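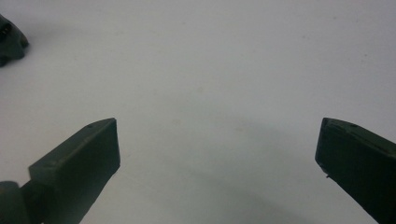
자, 마이크 잘 들리시죠? 뒤쪽에 서 계신 분들, 앞에 자리 좀 있으니까 내려오셔도 돼요. (잠깐 기다리기)

오늘은 플레레시스 지역 휴전 이야기를 하려고 합니다. 협정문에 서명한 날 저는 숙소에서 라디오를 듣고 있었는데요, 아나운서가 "평화"라는 말을 몇 번이나 쓰는데 이상하게 기쁘지가 않더라고요. 제일 먼저 떠오른 게 엔틸리 마을 사람들이었어요. 그 마을에서 집을 떠난 사람이 1,787명입니다. 돌아온 사람은 60명이고요. (숫자 말하고 한 박자 쉬기)

협상 얘기는 짧게 할게요. 양쪽이 8개월을 끌었고, 의제는 거의 국경 검문소하고 무기 반납이었어요. 귀향민 땅 문제는 부속 문서에 한 단락 들어갔습니다. 한 단락이요! 라이샤르트 토카르스, 아니 리샤르트 토카르시(발음 조심!!) 씨가 그 초안을 썼는데, 저랑 통화할 때 본인도 그게 제일 마음에 걸린다고 했어요.

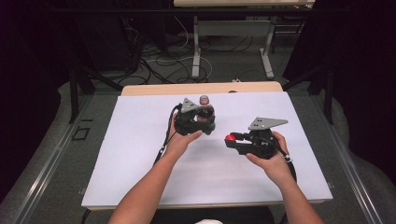
로하니 위자야 씨 이야기로 넘어가겠습니다. 엔틸리에서 학교 선생님을 하셨고, 지금은 새 지방의회 의원이세요. 8월에 만났을 때 제가 눈치 없이 취임 소감부터 물었거든요. 그랬더니 소감은 됐고 토지대장이나 찾아 달라고 하시더라고요. (여기서 웃으시면 같이 웃고 넘어가기)

토지 반환 신청이 4,000건 넘게 쌓여 있습니다. 그런데 새 정부 첫 회의 안건은 의사당 이름이었어요. 저는 이 순서가 틀렸다고 봅니다. 반대하시는 분도 계실 텐데, 그 얘기는 질문 시간에 꼭 해 주세요.

시간 남으면 플리르네티 난민촌 얘기 추가. 없으면 바로 질문 받기. 물 한 모금 마시고 시작할 것.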